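5 minute read

Search this blog

Sorting out the grasp planner for socks

I spent most of April on one function. It takes a wrist camera image, finds a sock and returns a point, an angle and an opening width for the gripper. The old version was 50 lines long and I thought it was finished. Then Kerttu Suominen, who looks after the logging here, sent me a list of 43 grasps that the planner had scored as good and the arm had not managed. I went through them all over two evenings.

Most had the same cause. The planner fitted an outline to the sock, took the middle of the outline and closed across the narrowest part. That is fine for a flat cloth. A sock has a heel, and the heel pulls the middle of the outline off to one side, so the fingers came down on a slope of bunched fabric and slid.

The new version looks for an edge with a single fold of cloth and clear table next to it, and it closes on that. It will happily take a toe or the side of a rib panel if the score is better than the cuff. 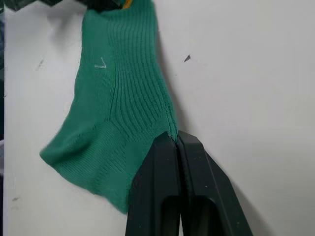
I also had to change what counts as a successful grasp. We were using finger width alone. If the fingers stopped before they were fully shut, we called it a hold. With one thin fold of knit between the tips the width reads very nearly zero, and the check threw away good grasps. I now compare two images, one before the lift and one after, and ask whether the cloth patch at the tips has moved with the wrist. If it has, we carry on. The comparison adds a short wait to each cycle. Efe Idahosa would like that wait gone and I have told him it is staying for now.

Colour gave me more trouble than I expected. The segmentation model was trained on a set that Asabe Effiong put together at our Purnavcombe site, mostly dark socks on a light table. White socks on a pale surface came back with ragged outlines, and in a few cases the mask stopped at the heel and left the rest of the sock out. Turning up the contrast made the shadows count as cloth. What helped was using the ribs. A simple texture filter picks up fine parallel lines quite well, and the table has none, so I add that as an extra channel and retrain only the last layers.

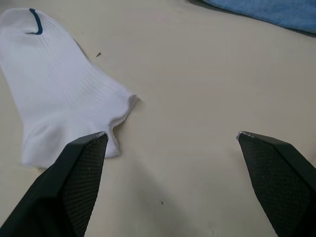 Ondus Perception and Planning Team

The other open problem is the finger that gets too close. When the approach path runs near the cuff, the nearer fingertip covers part of it in the camera view, and the planner thinks the sock ends there. I have started to freeze the mask once the wrist is below a set height and to trust the last clear view. That works as long as the sock stays put. If a finger brushes it on the way down, the frozen mask is wrong and the planner has no idea. I may try a cheap check on the part of the outline that is still in view.

Small specks on the table were being picked up as very small garments. I set a minimum area and moved on.

The code is on the Boros branch if you have access. The config file has changed names, so old launch scripts will fail with a missing key error. Add the line "edge_mode: fold" and they should run again. Nneka Ojo has asked for the same thing to work on gloves. I haven't looked at gloves yet.

We use cookies to remember your settings on this site. Accept / Manage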